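# Hener's kitchen planner learns to change its mind
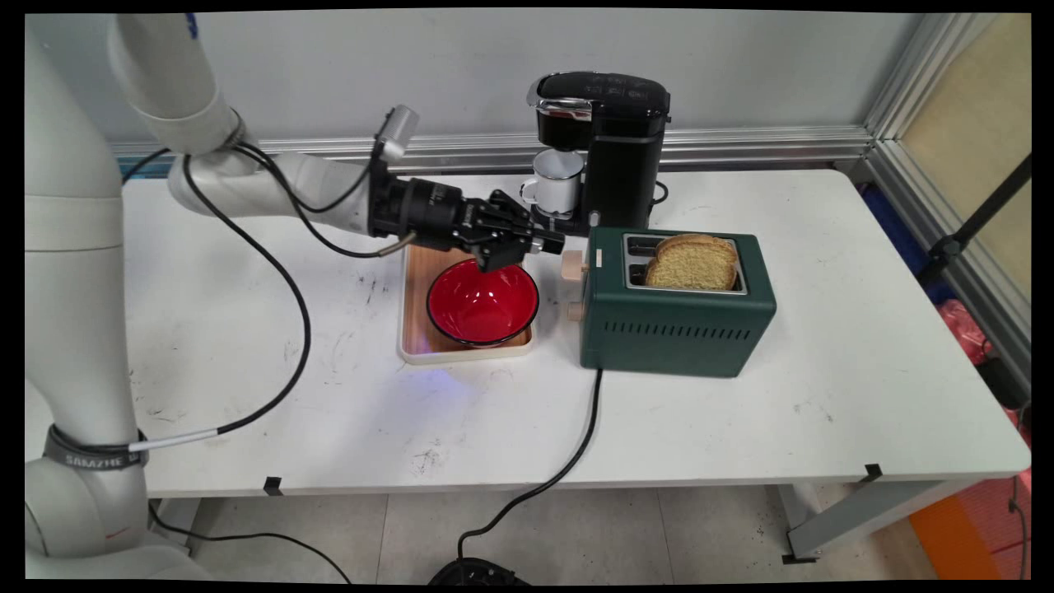
*The arm at the breakfast station in Hener's lab, with the gripper over the red bowl and two slices standing in the toaster.*

If you have ever made breakfast while half asleep, you know how much of it is really a matter of juggling. The toast is in, the coffee is on, somebody has moved the bowl you wanted, and you rearrange the whole plan in your head without giving it much thought. Getting a robot arm to do the same kind of rearranging has kept the small software team at Hener busy for most of the past year, and in January they put out the result - a new release of their open task planner, which goes by the name of Fumell.

Fumell sits between the part of the system that sees the table and the part that moves the joints. You give it a goal, such as a bowl on the tray and a mug under the coffee maker, and it works out an order of steps, checks that the arm can reach each one, and hands them down one at a time. The earlier version did all of its thinking up front. If a mug had been pushed a few inches to the side by the time the arm got to it, the plan failed, the arm went home, and everybody waited while the whole thing was worked out again from the beginning.

The new version keeps the parts of a plan that are still good and throws away only what has gone stale. Nantana Sukprasert, who leads the planning work and has been with the project since its first messy prototype, told us she got the idea from watching how little of a plan tends to break.

"You move one cup and the old planner behaved as if you had moved the house," she said, laughing. "Most of what it had worked out was perfectly fine! So now we keep a record of which steps depend on which objects, and when the camera says something has shifted, we only look again at those steps."

A repair of that sort now takes 400 milliseconds on the lab's ordinary desktop machine, she says, and that is quick enough that the arm can often slow down and carry on without coming to a full stop. Bigger changes still take longer, and if an object disappears from view altogether, Fumell will pause and ask for a fresh look at the table before it commits to anything.

The other piece of news, and the one that people who write their own robot code may be happiest about, is a rebuilt cable and clearance checker. Anybody who has worked with an arm that has cables running down the outside will know the particular sinking feeling of seeing a loop drift toward something it could catch on. The checker lets you sketch a rough slack zone for each cable, and the planner then treats that zone as part of the arm when it picks a path. It is a cautious approach, and Sukprasert is quite open about the fact that it rules out some motions that would have been fine. She would like to loosen it up later, once there are more hours on it.

Perception comes from Tirkico, a separate package that Hener has used for a good while and that has been updated to match. It now sends along a confidence value with every object position, so Fumell can choose to look twice at a shiny bowl before reaching for it and skip the second look for something plain and easy. Glossy surfaces have been a sore point for the team for a long time, and Sukprasert spent a happy few minutes telling us about reflections, most of which we will spare you.

Alongside the code there is a little viewer called Barbosa, which shows the current plan as a row of colored blocks and turns a block gray when the step behind it has been dropped. It started life as a debugging aid that one of the interns put together over a couple of afternoons, and it has become the window everyone leaves open. Visitors seem to like it too - it is oddly soothing to see a block go gray and a new one slide into its place.

Existing users should know that plan files saved with version 1 will not load directly in version 2. A converter is included in the tools folder, and the team suggests keeping a copy of the old files until you have run through them at least once in simulation. Settings for custom grippers carry over as they are.

The release, the viewer and a short tutorial based on the breakfast table are on Hener's project page now. Sukprasert says bug reports are very welcome, especially from people with cluttered counters.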